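About Jomcombe

Hi, I'm Azra Hodžić, and I run Jomcombe, a little cannabis shop on the main street in Ustcombe. Glad you found us!

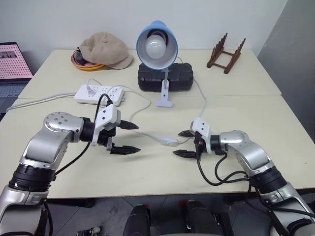 I opened the place after years of buying for other people's stores, where I kept getting told to stock whatever had the highest number on the label. I got pretty tired of that. I like flower that smells like something, and I like knowing which farm it came from, so that's how we buy. We carry up to 152 products at a time, mostly flower and pre-rolls, plus a shelf of edibles and one case of vapes by the register.

A lot of our flower comes from Ditemard, a family farm up the valley. Makis Lazaridis grows there, and he will talk to you about soil until your coffee goes cold (ask him about cover crops, I dare you). Our gummies and mints come from the Dimitrov kitchen, and yes, the sour cherry ones sell out every July. We do reorder them! They just take a while.

There are 4 of us in the shop most weeks. Yatziri Mendoza manages the floor and picks the edibles. Brayan Alvarado handles online orders and pickup, so if you get a text saying your bag is ready, it's from him. Shewit Gebru works the counter in the evenings and teaches our beginner hour, a free sit-down chat for adults who haven't bought cannabis before, or haven't since college. Bring your questions, even the ones you think are silly. She's heard them.

A few practical things. You need to be 21 or over with a valid ID, every visit, even if we know your face. We take cash and debit. Parking is behind the building, and the ramp is on the left side. Dogs are welcome in the lobby but can't come past the second door, state rules.

We don't give medical advice, so please talk with your doctor if you take other medication. What we can do is open a sample jar, let you smell it, and tell you what we think of it. If something you bought was stale or the cartridge won't fire, bring it back with the receipt and Yatziri will sort it out.

Come by and say hi!

Azra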